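Week 2 – Colour words and how languages share them out

Right, last week I threw a lot of terms at you, so let's slow down. I want to talk about where one colour word stops and the next one starts, as it's messier than you'd think!

Russian speakers have two everyday words for what I'd call blue, one light and one dark. Welsh glas used to stretch over blue and some greens and greys too. None of these speakers see differently from you or me (please don't write that in the essay, I get it every September). They just draw the lines in other places.

Saodah Hartono's naming study is on the reading list. She had 250 paint chips and 3,869 answers, and the bit I love is the muddle between pink and purple – people changed their minds on the same chip within minutes. Read the section on borderline cases and skip the statistics unless you enjoy that kind of thing.

For the seminar, try naming a few things at home and ask someone older to do the same. Don't compare until you've both finished. 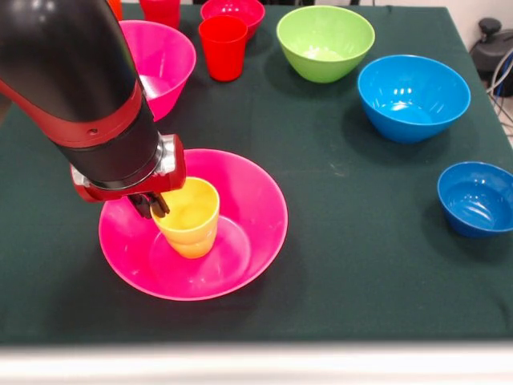

Fig. 1. Yellow cup in a magenta-pink bowl, dark green cloth.

Is the cup plain yellow to you, or does it lean towards orange? And would your gran say magenta? Jot down your first answer and bring it along. Tanner McKinnon is taking group 2.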